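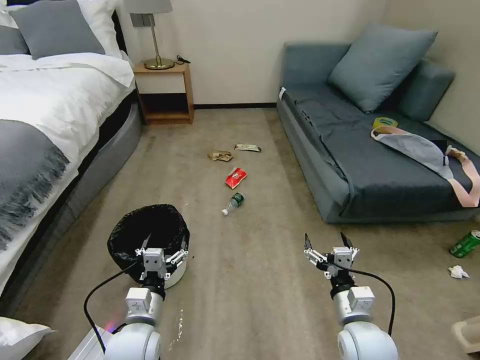
Badwood Growers and Buyers list
Subject: Re: Cold storage for the September potatoes
3 replies | 2 shares

Replying to the note from the Pleris packing shed, quoted here so people can follow:

> We have 2785 crates coming in over the season and room for
> 698 in the cold store at any one time. Last year we sent the
> overflow to Robichaud and lost a fair amount to sprouting
> before it was sold. Does anyone have spare space within
> 60 miles, or a better plan for moving the crop sooner? We
> would need to know before the end of the month. Small lots
> are fine.

We have two bays free at Prakurley from the start of September. They hold temperature well, but the humidity control in the second bay is basic and I would not put anything in there for longer than six weeks. The first bay is fine for the whole winter.

A few things to settle before you book. Our loading door is narrow, so crates have to come on standard pallets, stacked no more than five high. We can't take anything with visible blight or soft rot, and we will turn a pallet away if we find it on arrival. We also need the potatoes cured first. Last fall one load came straight from the field and the condensation got into the onions in the next row.

On the sprouting, I would look at the delay before chilling as well as the store itself. We kept notes on our own crop for two seasons. The lots that sat in the yard waiting for a truck did worse than the ones that went in late but were kept shaded and covered. If Robichaud is the only place with room, it may be worth sending them the earliest varieties and asking for a firm pickup time.

As for moving the crop sooner, the school kitchens will take odd sizes if they are washed and bagged. They pay less than the stores do, but they pay on time. The food bank in Badwood will collect seconds from the shed door. Neither will clear the whole overflow — they would take the part that keeps worst, though.

Rates are the same as last year, charged by the pallet and by the week, with no charge for the day of arrival. Reply to me off the list with varieties and likely dates and I will hold the space until the end of the month. After that it goes to whoever asks next.

Prakurley storage desk

This site uses cookies to remember your list settings. Accept | Manage

Recent on this list
Pallet exchange, Pleris yard
Re: Scab on early reds
Shared truck to Robichaud, mornings only
Onion sets wanted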